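Home | Diary | Stores | Contact

Workshop Diary, February – Small Parts Store

The sorting of small metal parts continued this morning under the supervision of Heidrun Wallner. Nuts are now to be kept in the blue compartment trays, one to a cell, and are no longer to be stored with the short cylinders in open boxes. The perforated metal tray remains on the table beside them. Kauko Hakala asked that the plastic sheeting stay down until the Vistano order is closed – this was agreed. Labels for bin 984 are still outstanding. Work resumed at 3 p.m., and the larger nuts were left for Aurelia Trummer to check against the list.

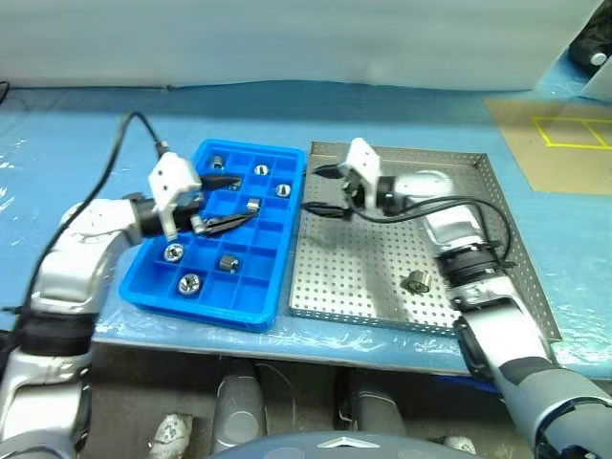

Recent entries
Delivery from Kedora
Shelf labels, second set
Notes on the Pillai cabinet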